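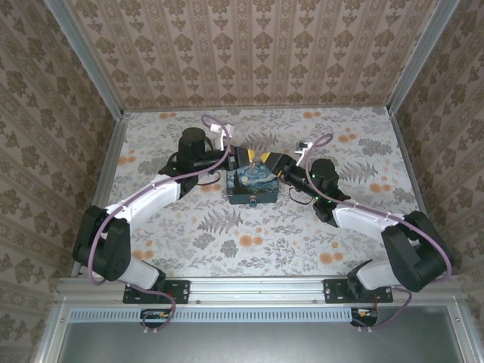
Girkari to change edge finish on night-sky keepsake box

Sunday, July 25, 2021

Girkari will change the way the printed lid is finished on its night-sky keepsake box after a review of boxes sent back by customers. The shape, the color and the picture on the lid stay as they are. Boxes with the new finish will ship from January.

The box is sold through the Kanagaratnam gift stores and by mail order from Grundstead. It is a small box with a latch on the front and a lid printed with a night landscape after van Gogh's The Starry Night. Most buyers use it for letters, sewing supplies or playing cards, according to the cards returned with the sales survey.

Of the 1689 boxes in the first production run, 1401 had been sold when the review began. Girkari asked owners to send in boxes that showed wear and received 100 of them. Each was checked for scratches on the lid, damage to the sides, fit of the lid and condition of the latch.

The lid picture held up well over its flat area. Colors on the returned boxes were compared with an unsold box from the same run, and the blues matched closely. Yellow areas showed slight fading on boxes that owners said had been kept on a window sill. Girkari does not plan to change the inks.
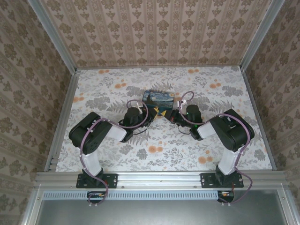

The night-sky lid, with the dark cypress on the left and the moon in the upper right corner.

Wear was found mainly along the border between the printed face and the plain side. The print stops at this line, and the cut edge takes the rubbing when the box is slid along a shelf or pulled out of a tight drawer. Corners were affected more than straight runs. Once a chip has started, the white layer under the print shows, and against dark blue even a small spot is easy to see.

"The middle of the lid is fine. It's the last little strip we got wrong," said Ruwan Pramanik, who manages finishing at Girkari. "On a pale box you could live with it. On this one your eye goes straight to it."

Two repairs were tried. The first was a thicker clear coat over the whole lid. It slowed the chipping but added a gloss that hid part of the picture under a ceiling light, and it was dropped. The second was a narrow seal applied only along the border, made by Joltance and cured at low heat. Sealed and unsealed boxes were then put through the same shelf test, in which each box is pushed back and forth over a painted board. The sealed corners came through with no white showing. The unsealed ones began to chip early in the test.

The seal dries matte and is tinted to match the side of the box. It adds one step at the end of the line and 10 minutes of drying time per tray. Girkari said the retail price will not go up.

A second change concerns packing. Boxes now travel in a plain card sleeve that is open at both ends, which leaves the corners bare. The new sleeve will have folded ends and a paper band over the lid. The latch will be wrapped separately - a few of the returned boxes had a scrape on the front that lined up with the latch of the box packed next to it.
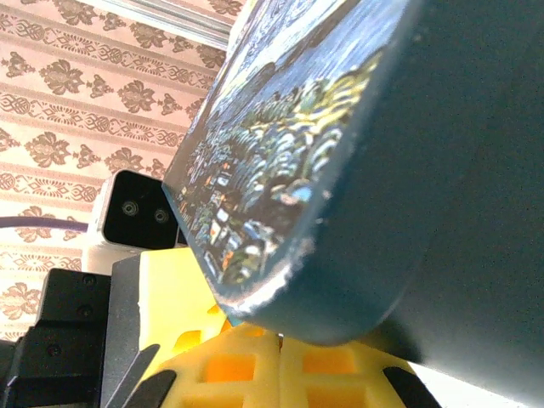
Wear at the corner

Close up, the typical damage is a line of small white chips and frayed spots along the rounded corner, where the picture meets the deep blue-green side. The side itself has a flat, matte surface with a faint speckle, and it hides light rubbing better than the lid does. In the lower part of the picture, the orange and yellow windows of the village sit fairly near the worn zone, so owners are advised to lift the box by its sides and keep it from rubbing against its neighbors.

For cleaning, Girkari recommends a dry cotton cloth, moved from the middle of the lid outward. Furniture polish and glass cleaner should not be used. Loose flakes should be left alone and not picked off.

Exchanges

Owners of boxes from the first run can ask for an exchange at any Kanagaratnam store or write to Grundstead with proof of purchase. Boxes with corner wear only will be exchanged once the January stock arrives. A broken latch can be replaced now, and the owner keeps the same box.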